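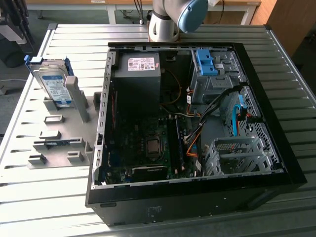 Flonham Desktop Teardown Set: data card

Maintained by Daniyal Afridi. Last touched in November. Read the limits section before you build on any of this, please.

What it covers

Work on one kind of machine: an office desktop tower laid on its side with the panel off. The parts we care about are the ones that come out and go back without much fuss – the 3.5-inch hard disk in its blue caddy, the memory, the cables that get in the way of both. There is a light gray tray next to the case for holding parts so they don't wander around the bench.

The set has 3,000 stills, plus short text notes for most of them. The notes were typed by people who were tired by the end of it, and it shows in places. "Cage", "bay" and "bracket" are used as if they meant the same thing. They don't, and I have fixed only the worst ones.

Why it exists

Purves wanted something to check refurbishing claims against. The claim that set us off was a leaflet from Sturkell saying any desktop could be stripped for reuse in a few minutes by anybody. Maybe so. I have yet to see it done on a case with the wiring left in, and the leaflet had no photographs of wiring at all. Most public part photos have the same problem: clean item, white background, no clue how you reach it.

What the labels say

part: the item the note is about (disk, memory, caddy, power supply, cable, board, card)
place: in case, in tray, in between
contacts: whether gold contacts or pins can be seen
confidence: sure, unsure

"In between" is the messy one. Two people labeled the same 100 stills without talking to each other, and they disagreed on 40 of them, nearly all over this value. I would not train or grade anything on it. If a drive is close to the tray but you can't tell whether it has been set down, the right answer is "unsure", and the labelers were too proud to use it.
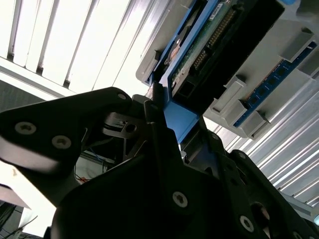 Close views

These are the most useful part of the set and the easiest to misread. The green circuit board and its row of gold pins show up well enough to label. Small print mostly doesn't. Don't expect to get model numbers out of the close views; I tried, and ended up guessing.

Memory modules are better. The chips and the gold edge are usually plain, even when the module lies at a slant in the tray.

Whole-case views

Good for cable routing, so-so for everything else. You get the power supply, the green board with the processor socket in the middle, and whatever wires happen to cross them. Light blue and red SATA cables are easy to follow. The black power bundle is not, and anyone who says they can trace each lead from a still is welcome to send me their work.

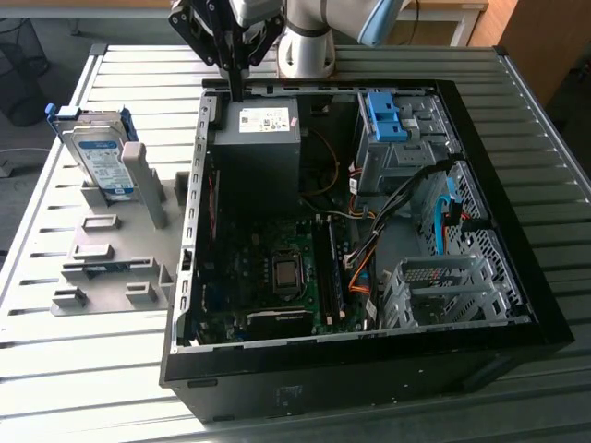 Cable notes are split by color only. An earlier version tried to name both ends of every cable, and I removed those fields after finding that half of them had been copied from a wiring chart.

Limits

One style of case. One bench. Nothing here tells you how a laptop or a small-form machine comes apart. Nothing tells you whether a disk worked, either – people keep asking, and a photograph won't answer it.

There are no timings. Giruder asked us to add them so the set could be used to estimate labor cost, and I said no. Stills are a poor basis for that.

Fixes

Send the file number and the label you think is wrong. "The cables look off" has been received and can't be acted on.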